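Painting a garage floor grey, worth it?

tosoria_shed
Finished mine on 2021-02-17 and I'm over the moon! Two coats of Hagedorn floor paint, 12 hours between them, and the whole place feels twice the size.
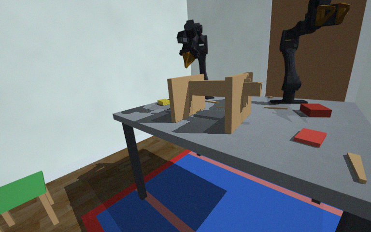 Next job is the walls — thinking a very pale cream so the light bounces about a bit.

mossybrick
Lovely, but I'd never use grey again. Shows every bit of sawdust.

pip200
Disagree! Mine's been down since October and it sweeps up a treat. Did you prime first?

tosoria_shed
Yes, one coat, left overnight.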